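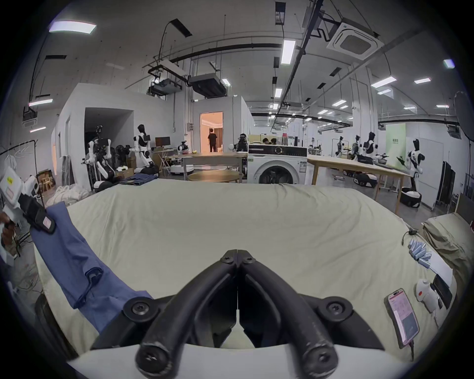 Sort on the largest flat surface near the washer. A bed works well — smooth the sheet first and move phones, chargers and loose batteries to one side, away from the clothing.

Check every pocket before a garment goes in the drum. Turn dark blues inside out and keep them separate from pale cloths for the first 3 washes.
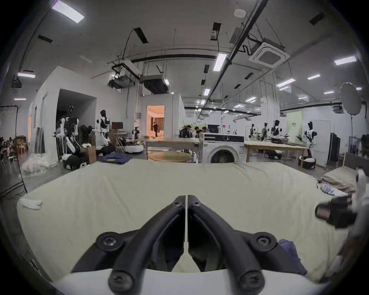 Items waiting for the washer can be staged in a pile, one color per pile. Do not fill the drum past the point where a flat hand fits above the load.

To fold a shirt, find a hemmed edge and work from it. Pull the hem straight, flatten the body, then bring the sleeves in. Deep creases are easier to release before folding — press outward from the center with the palm.

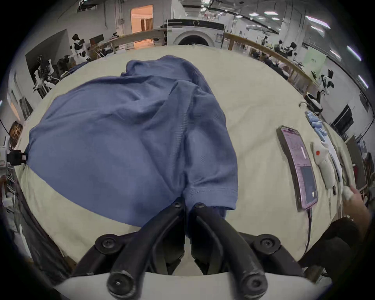 Crumpled blue garment, with the washer behind.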